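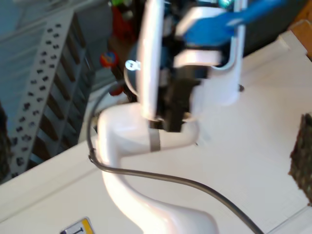 Roast parsnips soft inside but never crisp, what am I missing?

Posted by Brolis, Mar 15, 2020

I cook for a crowd and do 2000 g of parsnips over two trays. Fan oven, 200 C, oil and salt, turned once. They brown at the thin ends and stay limp everywhere else. I cut them into batons of even length. The trays go on adjacent shelves. 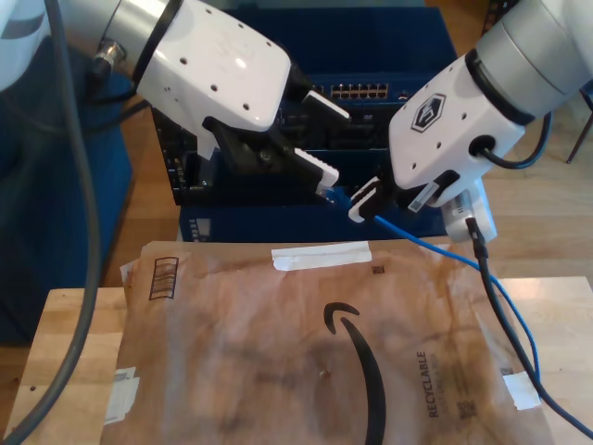
I have tried both rapeseed oil and dripping with the same result. Parboiling beforehand made them worse.

Medrano

Too much on each tray. A kilo gives off a lot of steam. My limit is 700 g per tray, in one layer with gaps. Heat the fat in the tray first, and leave a clear shelf between the two.

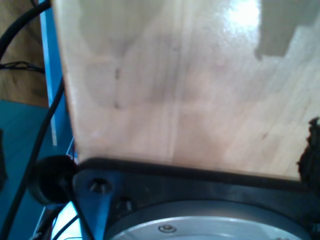 If you parboil, 3 minutes is enough. Drain, return to the dry pan with the lid off and let the steam clear before they go in the fat. Cut out the woody core on large ones. Quarter the thick end lengthways and leave the tail whole, so the pieces match by thickness. 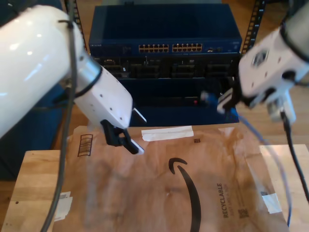

Ethernet cable with a blue plug, and a brown Amazon mailer

Vondgate

Cornflour. Works on potatoes as well. Don't use foil.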